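Drirness Publishes Bench Layout Guide for Small Teaching Laboratories

PRASTLOW, April 19, 2020. Drirness, a supplier of laboratory furniture and bench coverings, has released a layout guide for short benches used in introductory liquid-handling work. The guide covers surface preparation, placement of glassware and tip boxes, and end-of-session clearing. It applies to single-user benches set against a wall.

The guide was prepared at the company's Narkunlow site under the direction of Yuxi Tang, laboratory layout lead. Work on the text began in January.

Surface and covering

Painted and coated tabletops in pale colors show scuffs and streaks where items are slid across them. The guide treats such marks as cosmetic unless the coating is broken. A dark cloth laid over the working area gives a uniform background for clear vessels and protects the coating under it. 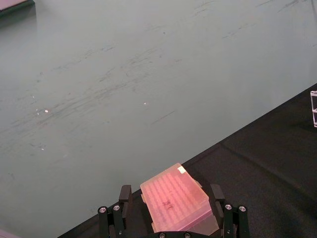 The cloth is to be laid with one straight edge parallel to the bench edge and smoothed by hand from the center outward. Slight creases are acceptable. A fold high enough to tilt a flask is not, and the cloth must be lifted and laid again. The Drirness covering sold for this purpose is named Lei and is supplied in rolls 36 inches wide.

Placement of items

Pipette tip boxes go toward the back of the bench, near the wall, with the tip grid facing up. The flask in use goes in front, toward the user, with open space on both sides of the neck. Racks and other containers are grouped to one side. Labels are placed low on the flask wall. 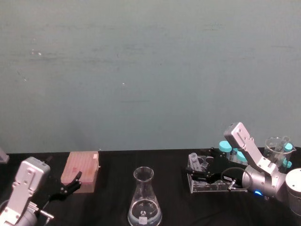

Glassware

The guide recommends clear glass Erlenmeyer flasks for exercises with small volumes. The conical body keeps a shallow layer of liquid spread over a wide base, and the narrow neck limits splashing. Flasks are carried by the body and set down flat. Only one flask should stand in the open part of the bench at a time.

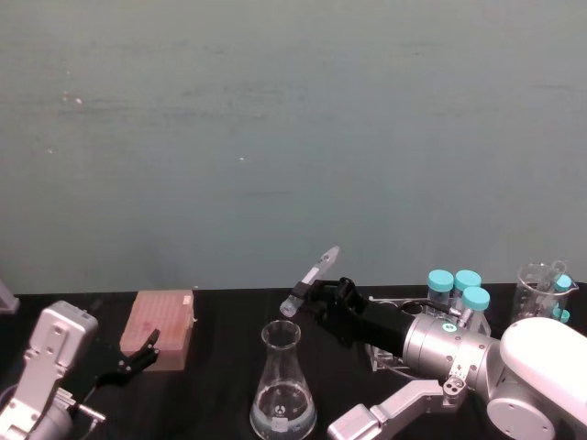 Tip boxes are checked at the start of each session for missing tips. A partly used box may stay on the bench if its contents are recorded on the session sheet.

"Most of our questions concern where to put the tip box," said Tang. "The guide gives one position for it and keeps to that position in every exercise."

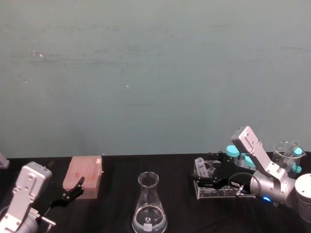 Clearing follows a fixed order: glassware first, then racks, then tip boxes, then the cloth. The cloth is folded inward, shaken out over a waste bin and inspected for stains.

Availability

The guide runs to 14 pages and includes 3 blank layout sheets. Printed copies are supplied with each Lei roll. Laboratories already using the covering may request up to 2 copies per site from the Drirness office in Prastlow.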